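### 3.2 Rehearsing grasps in simulation

Calado was built on a shared bench at the Rekito workshop, so arm time was precious. We had the bench on Friday evenings and little else. To make the most of it, we rehearsed every grasp in simulation first, with a virtual camera mounted close to the fingers. Garcia wrote the renderer bindings at home, and we were delighted by how well it ran on a secondhand laptop! 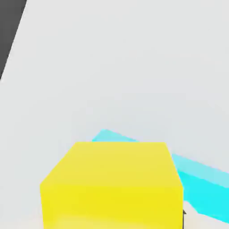
**Figure 3.** Simulated close-range camera view: yellow cube in front of a cyan slab.

Our grasp planner scores each candidate by the clearance it leaves for both fingers. It was trained on 3,512 rendered views, with object poses and colours redrawn every time. Layouts like the one in Figure 3 turned out to be the most rewarding to study – the cube hides the middle of the slab, and a planner working from colour regions alone may treat the visible parts as separate objects. Morais added a term that favours joining regions of the same hue across an occluder, and we were thrilled with the change in behaviour. Approaches to the nearer object became noticeably calmer.

Rendering was limited to 30 frames per second to match the camera on the physical arm. We left the shading deliberately plain; Ghumman's work on textured surfaces is covered in Section 3.3.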